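Somar Handheld Gripper Kits: Pricing and Planning Notes

Two-hand kit, ready to collect. Pair of grippers, marker cubes, cables, one carry case. Ships from the Grusar warehouse. Quote requests in by 27th November get this year's price list.

Pair kit: $2,841
Spare finger pads, set: $145
Training day on your site, per group: $400

Budget per operator, not per room. Most buyers order too few pads and then wait on us in May when everybody reorders.
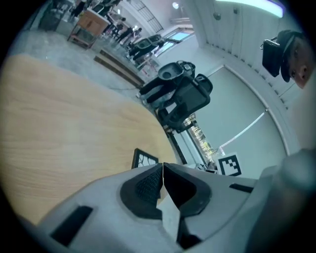 Lead time is 7 weeks on the pair kit, pads go out faster. Mixed orders ship together unless you say otherwise, so say otherwise. Power strips and extension cords not included, check your outlets before you book floor space.

Head-worn camera mount is a seperate line on the quote. Fits over a cap. Ask for the Holik strap if your people wear it all shift, costs the same.

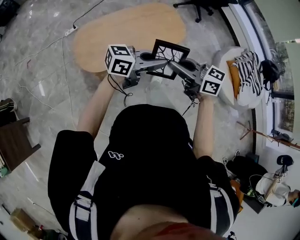 Tables: any height works, low ones are fine. Markers can stand right on the top. Want light props for two-hand jobs? Picture frames, small boxes, buy local and save the freight.

Bigger sites, please send a floor plan with teh form. Daylight from large windows is OK but list your shades and ceiling lights too, the Sriwong setup sheet has a space for it.
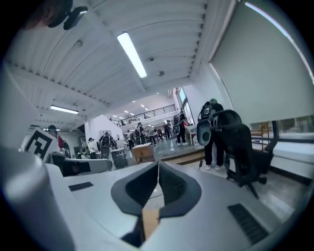
Page 7

Returns: unopened kits only, original box. Pads not returnable. Repairs go through Grusar, put the order number on the outside of the carton.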